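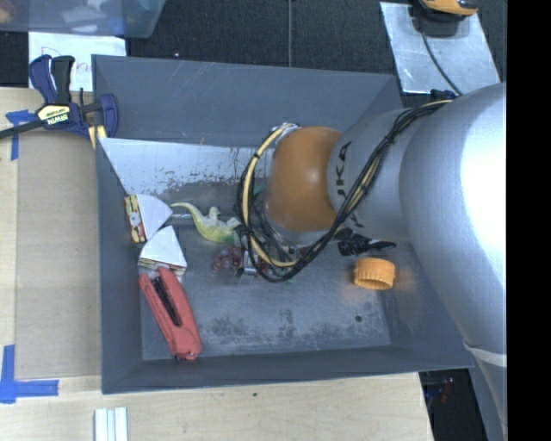
Sirdale Small Parts Depot: Stock Recount and Relabeling
Progress report, second period
Jul 11, 2023

Status

The recount of the Sirdale depot is complete for aisles A through D. Aisle E is in progress. Of the 200 shelf locations in the project plan, 158 have been counted, reconciled against the ledger and relabeled. The remaining locations hold mostly pipe fittings and gaskets transferred from Cusham when that store closed.

Reconciliation

Differences between the shelf count and the ledger were found at 21 locations. Most trace to one error: fasteners received by the box were entered as single pieces. These entries have been corrected and the receiving form now has a separate field for the unit of issue. Four differences remain open. They concern valve seats issued to the Nutsugah pumping station without a signed slip, and the station has been asked for its own records.

Labels

The first batch of labels lifted at the corners on the lower shelves, where the floor is washed down weekly. A second adhesive was tested on aisle B and has held so far. Labels in aisle A will be replaced with the same stock. The cost falls within the materials line and no transfer between budget lines is requested.

Software

Import of the corrected counts into Brova was delayed by duplicate part numbers in the Cusham file. Some 60 duplicates were merged by hand. Reorder levels have not been loaded yet and will stay at the old values until aisle E is closed.

Expenditure

Labor is slightly under plan and materials are on plan. The balance on the labor line will be carried into the next period.

Next period

Aisle E will be counted and relabeled by the end of August. Reorder levels will then be recalculated from two years of issue records and sent to the district office for approval. The open differences at Nutsugah will be written off if no slips are located by that point.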